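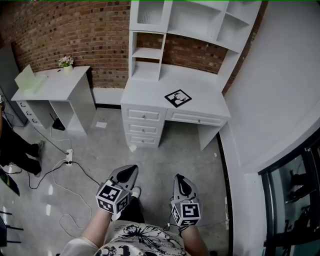

White desk by the work area, Prestton office

Groundwater Records Technician (two posts)

Employer: Orlandini Hydrometric Services
Location: Prestton, with regular field days in the Plollisov catchment
Grade: 7
Contract: Permanent, full time. Job share considered.
Reports to: Katia Ferraro, Head of Records
Posted: September 2023

Background

Orlandini measures and reports groundwater levels under contract to water companies, drainage boards and landowners. The archive holds records for 3613 boreholes, wells and springs. Many are no longer measured, but their records are still used in abstraction licensing, flood studies and foundation design, and requests for them arrive most days.

The records were made by different people over a long period and do not share a common format. The older ones are handwritten dip cards and observers' notebooks. Later ones are paper charts from float recorders, and the most recent come from pressure loggers downloaded on site. A level in one series may be given as depth below a measuring point and in the next as height above datum. Measuring points have been raised, lowered, replaced or buried, and the change has not always been written down.

The archive is being moved into a single database, known internally as Grakuvach. Transfer of the Plollisov records began with the logger series, which are largely complete. The paper series come next and are the main reason for these posts. We expect the paper work to take nearly eight years at the planned rate, after which both posts continue with routine records and enquiries.

Duties

Transcription. You will enter water levels from dip cards, notebooks and charts. Readings are entered as written, in the original units, with conversion done by the database. Where a figure cannot be read with confidence it is entered as missing and flagged. Technicians do not estimate values.

Chart reading. Float recorder charts are read at fixed intervals and at every turning point. You will apply time and level corrections from the observer's start and finish notes. Where pen drift exceeds the tolerance given in the procedure, the chart goes to the senior technician, Lino Bassi, before entry.

Datum reconciliation. For each site you will prepare a datum history setting out every known measuring point, its level, the date from which it applied and the source of the information. Sources include levelling books, drillers' logs, site sketches and correspondence. Conflicts between sources are recorded in the history and stay there even after one source has been preferred.

Logger data. You will process downloads from pressure loggers, including barometric compensation, comparison with manual dips and correction for drift. Cable slip is common at the older Plollisov sites and should be suspected whenever a step in the record coincides with a visit.

Quality checks. Each completed series is checked by a technician who did not enter it. You will plot the series against its neighbours and against rainfall, list anomalies and either resolve them from the source or grade the data accordingly. The grading scheme is set out in the records manual and is taught in the first month.

Fieldwork. Technicians spend two or more days a month on site, in pairs. Tasks are manual dipping, logger downloads, total depth checks, levelling of measuring points and photographing headworks. Some sites are in fields with livestock, some are in roadside chambers, and a few are reached only on foot over soft ground. Covers can be heavy. Lifting keys are supplied.

Enquiries. You will answer requests for data from consultants, public bodies and private well owners. A standard enquiry asks for levels within a stated distance of a grid reference. Less standard ones need some discussion with the enquirer, particularly where a private owner wants to know why a well has failed. Technicians supply the measurements and their grades. Interpretation is passed to the hydrogeology team under Fulvio Barbieri.

What we need

Essential:

Accuracy in repetitive work over long periods. This is tested at interview.

Ability to read handwriting of varying quality, including faded pencil and ink.

Confidence with arithmetic, signs and units. Most errors found in the transferred data to date are sign errors or mixed units.

Working knowledge of spreadsheets, including lookup functions and simple plotting.

Clear written English. Datum histories are read by people outside the company, sometimes in the course of a dispute.

A full driving licence, and willingness to work outdoors in all seasons.

Desirable:

Experience with hydrometric, meteorological, survey or archive records of any kind.

Use of an optical or digital level, including closing a levelling loop and distributing the misclosure.

Basic scripting in any language. Training can be given.

Some understanding of aquifers, confined and unconfined conditions, and the effect of pumping on nearby levels.

No degree is required. Of the present records team, some came from water companies, one from a county record office and one from a quarry weighbridge. Applicants who have kept their own long series of observations (rainfall, river levels, well dips) are encouraged to mention it and to bring a page or two if invited.

Working arrangements

The posts are based at the Prestton office, where the paper archive is stored. Original cards and charts do not leave the building, so transcription cannot be done from home. Checking, datum histories and enquiries can be, by agreement, once the training period is finished.

Desk hours are flexible outside the core period of mid-morning to mid-afternoon. Field days start early and may run long, particularly in winter when the low-lying sites need to be finished before dark. Time worked over is taken back within the same month where possible. There is no on-call duty, although additional dipping rounds are organised during high groundwater and technicians are expected to take a share.

Transcription is tiring to the eyes. The working pattern limits continuous entry and alternates it with checking and other tasks. Adjustable lighting and chart magnifiers are provided, and the company pays for eye tests. Field clothing, boots and safety equipment are supplied and replaced as they wear out.

Training

New technicians follow a set programme. The first part covers transcription, with all entries double-keyed and compared. Field training runs alongside it and includes manual handling, work near roads and gas testing at chambers. Technicians do not enter confined spaces at any stage. Chart reading and logger processing follow when transcription error rates have settled, and datum reconciliation comes last because it depends on familiarity with all the source types. Progress is reviewed with Amedeo Leone, who looks after training for the records and field teams.

The probationary period can be extended once. It is not shortened.

Pay and benefits

Salary is within Grade 7 of the company scale, with the starting point set according to experience. The current scale is sent with the application pack. Annual leave, pension and sick pay follow the standard terms. A mileage allowance is paid where a pool vehicle is not available. Relocation costs are not covered for these posts.

How to apply

Request an application pack from the Prestton office. Return the form with a covering letter of not more than two sides, stating which of the essential requirements you meet and where the evidence is to be found in your work or other experience. A CV may be attached but will not be read in place of the form.

Shortlisted applicants will be invited to Prestton for a half-day. It consists of a transcription exercise using copies of real dip cards, a short exercise in reducing levels to datum, and an interview with Katia Ferraro and Lino Bassi. Calculators are provided. Please tell us in advance about any adjustments needed - larger copies of the cards, for instance, or extra time.

Appointments will be made in time for a start in December. A later start can be discussed with applicants who have long notice periods. Unsuccessful interviewees may ask for their marked exercises to be returned.

Informal questions about the work should go to Snædís Hjaltested in the records office, who can also arrange for applicants to look round the archive before applying. Questions about pay and terms are answered by the personnel desk and not by the records team.

Applications from agencies will not be considered.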